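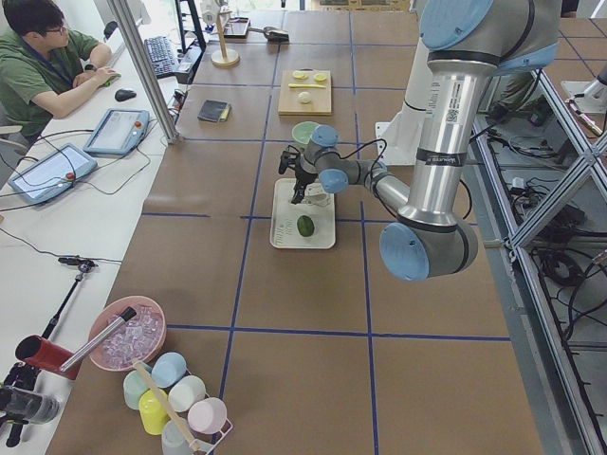
Page last changed: 4:52 p.m.

BESITORA — The 14 bus is going away in September. Or most of it is. The transit board voted late last night to end the full Clerkau loop and run a short version instead, downtown to Bisgaard Hospital and back, weekdays only. Vote was 5 to 2.

The loop carried 2,473 riders in its last counted month. Staff said the route needed more than that to keep its current schedule under the new fuel contract. How much more, they didn't say at the meeting, and a follow-up call this morning was not returned by the time this went up.

What changes for riders:

Last full loop runs at the end of August. After that no stops on Diler Street past the feed store, none at the Clerkau apartments, none at the county annex. The hospital stop stays. So does the high school, but mornings only. The 6:10 a.m. trip stays. The 9:40 p.m. trip goes.

Evening service is what people came to talk about. The room was full by 6:30 and they were still taking names at the door after the first vote on minutes. Three hours of comment, two minutes each, with a break in the middle when the microphone quit. Most speakers work second shift. Several said they start at 2 and get off at 9 or 9:30, which under the new schedule leaves them downtown with no ride home.

Board chair Natalia Beltrán said she understood that and voted yes anyway. "We have five buses and one of them is in the shop more than it's on the road," she said. "I can't schedule a bus I don't have."

The no votes were Kamarul Pangaribuan and Vidar Skjelbred. Pangaribuan had asked for a 90-day delay so the county could be asked to pitch in for the annex stop. That failed 4 to 3. Skjelbred wanted the night trip kept and the midday trips cut instead, and said the ridership sheets back him up. Staff said the midday trips are the ones tied to the hospital agreement and can't be touched until it comes up for renewal next spring.

The sheets were handed out on paper at the meeting and are supposed to be posted. They weren't as of lunchtime. From the copy we have: 624 of the month's boardings were on the last two trips of the day. That is about a quarter of the whole route. The mid-morning trip, the slowest one, had 316. Nobody from staff disputed the numbers but the operations desk said a single month is a thin sample, and that school was out for a week of it.
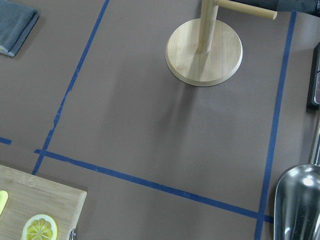 Lempi Riihimäki told the board she has taken the 9:40 home to Clerkau for four years and that the driver knows which nights she closes. She said she priced a cab for the same trip and it came to more than an hour of her pay, each way if she misses the afternoon bus too. She asked if anyone on the board had ridden the route after dark. Two hands went up.

Later she asked about transfers and was told the new short route will still take the paper transfer, good for 90 minutes, same as now. The monthly pass price does not change either. A couple of people in the back laughed at that one, seeing as the pass will now buy less bus.

The board did agree to one thing on evenings. A van. It would be a call-ahead ride, booked by 3 p.m. the same day, covering the old loop between 9 and 10:30 at night. Twelve seats. Fare would be three dollars, cash or pass plus a dollar. Staff were told to bring back a price at the next meeting. There isn't a van yet, or a driver for it, and the union has to sign off on the hours.

Slamet Osman, who runs scheduling for the district, said the earliest he could see it on the street is October. He was asked if that means a month with nothing. Yes, he said. He would try to borrow a vehicle from the senior center for September but he didn't want to promise it and would like it written down that he hadn't promised it.

Some other things that came up, in no order:

The shelter at Diler and Fourth. It stays where it is for now even though no bus will stop there. The district owns the shelter, the city owns the sidewalk, and moving it takes a permit from both. Skjelbred said he'd like it moved to the hospital stop, which has a bench and no roof. No vote.

The high school. Parents asked why mornings only. Staff said afternoon riders mostly walk downtown, and the afternoon bus has been running behind every day since the light at Diler was retimed. One mother said kids walk because the bus is late. That got some applause.

Deliveries on the Clerkau side. The pharmacy there has been sending prescriptions out with customers who ride the loop, informally. The owner said she'd be out of luck without it and is looking at a Saturday drop. Not a transit matter, the chair said, but noted.

Fuel. The new contract starts in September and that is where most of this comes from. The district had been buying with the county at the county's price. The county dropped out of the joint purchase in the spring and the district is now on its own, buying in smaller lots. Beltrán said she wrote two letters asking them to reconsider and got one reply, a short one.
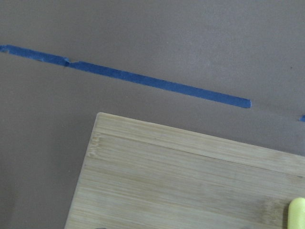
The petition is the other piece of it. A group from the Clerkau apartments has been going door to door and says it will have 2,000 signatures by the time of the next meeting. District bylaws say a petition that size forces a second hearing on any route cut, but it does not stop the cut from taking effect while the hearing is pending. The lawyer for the district read that section out loud twice because people didn't beleive it the first time.

Signatures have to be from people who live inside the district line, and they need a printed name and street address. A signature with a P.O. box gets thrown out. The line runs along the creek, so the houses on the far bank don't count, even though a good many of those people walk over the footbridge to catch the 14. Pangaribuan said he thought that was a dumb place for a line. It was drawn in the 70s.

There are sheets at the laundromat on Fourth, at the library desk and at the Clerkau rental office during open hours. The organizers want them back a week ahead of the meeting so they can be checked.

What is not changing: the 3, the 8 and the airport bus. All three stay on thier current schedules through the winter at least. The 8 will pick up a new stop behind the grocery, which was asked for last year and approved without discussion. Holiday service on all routes will be set in November, same as usual.

Drivers. No layoffs, according to Osman. The hours from the loop get folded into the other routes and one open position won't be filled. A driver who spoke during comment, and gave only his first name, said the shift bids come out next week and nobody in the break room has seen a draft. Osman said they'd have it shortly.

Written comments are still being taken. Drop them at the district office or mail them in. Put "Route 14" at the top. Email works too but the inbox was full this morning and bounced at least one message, so if yours comes back try again later in the day. Comments on the van go to the same place — put "van" on it.

New printed schedules should be on the buses by the middle of August. The old ones have a green cover and the new ones will be yellow. If you have a green one in September it's wrong.

The next meeting is at 6 p.m. in the same room, upstairs at the annex. Last bus back from the annex that night leaves before the meeting is scheduled to end. Skjelbred pointed this out and asked for an earlier start. The chair said she'd look at it.

We will update when the ridership sheets get posted.

Search news, notices, schedules Go Advanced search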